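Laundry Basics, handout 4: the dryer
Florkley evening course, October group

Okay, dryers! I've dried more than 1000 loads in my life and I still forget the lint filter (my sister's sweater paid for that once). So we start there, every time. Pull it out, roll the fluff off with your fingers, push it back until it sits flat. Towels and jeans go in together, shirts later, and please don't stuff the drum. Set 40 minutes and check. 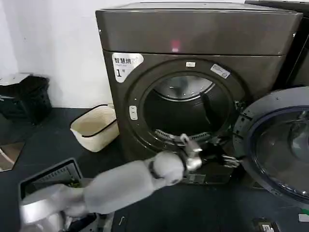 1 min read

On a front loader like this the filter grille sits at the bottom lip of the opening, so swing the door all the way open before you bend down. For next time, bring one care label you can't read.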